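Facilities Services — Brirkdale Campus
Incident record: Hot water supply, Michiels Building, levels 2 to 6
Status: Closed
Assigned to: Hendrik Mertens
Reported by: Shiyu Gu

Initial report

The kitchenette on level 6 of the Michiels Building has had no hot water at the sink tap for the whole of the morning. Cold supply is normal. Occupants on level 4 report that hot water is available but takes several minutes to arrive and is lukewarm when it does. The showers on level 2 have not been checked.

Please advise whether staff should be directed to another building in the meantime.

S. Gu, Building Liaison

Response, 9.40 am

The report has been received and given priority. Until further notice, staff who require a shower are asked to use the facilities in the Drenby Annexe, which is served by a separate plant. Access cards for the Michiels Building will open the Annexe side door between 6 am and 8 pm.

Site attendance, 11.15 am

Attended the basement plant room. Both storage cylinders were at their set temperature and the gas supply was normal, so the water heaters have been excluded as a cause. The flow pipe leaving the plant room was hot to the touch. The return pipe was cold, which indicates that water is not circulating through the building.

The circulating pump (Astura, fitted during the last plant upgrade) was energised and its indicator was green, but no vibration could be felt at the casing. The pump was isolated and restarted twice without change. Air was bled from the high point on level 6 for several minutes and the return remained cold.

The pump has been tagged for removal.

H. Mertens
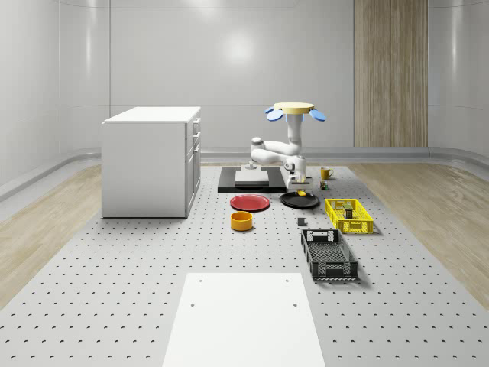
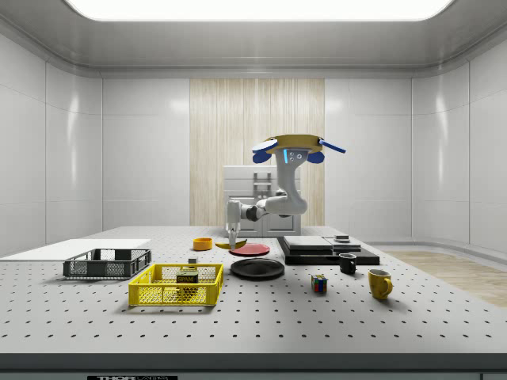 Site attendance, 2.30 pm

Pump removed with the assistance of Dirk Vanhove. The impeller was seized by scale and a length of old thread tape. The strainer upstream of the pump was fitted without its mesh, and this appears to have been the case for some time. There is no entry for the mesh in the maintenance log, which runs to 199 lines and records the strainer as "cleaned" on 6 of them.

A replacement pump is held in the central store. A replacement mesh is not, and has been ordered from the supplier. The quoted price, including freight, is under the $500 limit for purchase without further approval.

Query from the building liaison

Two occupants on level 3 have asked whether the lukewarm water presents a health risk. Could a form of words be provided that I may circulate?

S. Gu

Reply

The following may be circulated without alteration:

"Circulation of hot water in the Michiels Building has been interrupted by a pump fault. Cold water is unaffected and remains suitable for drinking. Please do not use the showers on level 2 until the notice on the door has been removed. The system will be flushed at high temperature before it is returned to service, and taps may run very hot during that period."

Geert Meijer, Manager, Building Services

Resolution

The new pump and strainer mesh were installed and the circuit was refilled. The return temperature began to rise within 20 minutes of start-up. All outlets on levels 2 to 6 were then flushed in sequence, beginning with the outlet nearest the plant room, and temperatures were recorded at each tap. The level 6 kitchenette was the last to recover — its balancing valve had been closed almost fully and has been reset.

Samples were taken from the level 2 showers. Results were satisfactory and the door notice has been removed.

Follow-up actions

Inspection of the strainer has been added to the January service schedule as a separate item, with a requirement that the mesh be sighted and initialled. Bart Vanhove will check the matching strainer in the Drenby Annexe at the next routine visit. A spare mesh will be kept in the central store.

Ticket closed with the agreement of the building liaison.

Facilities Services, Brirkdale Campus | Contact the service desk | Back to top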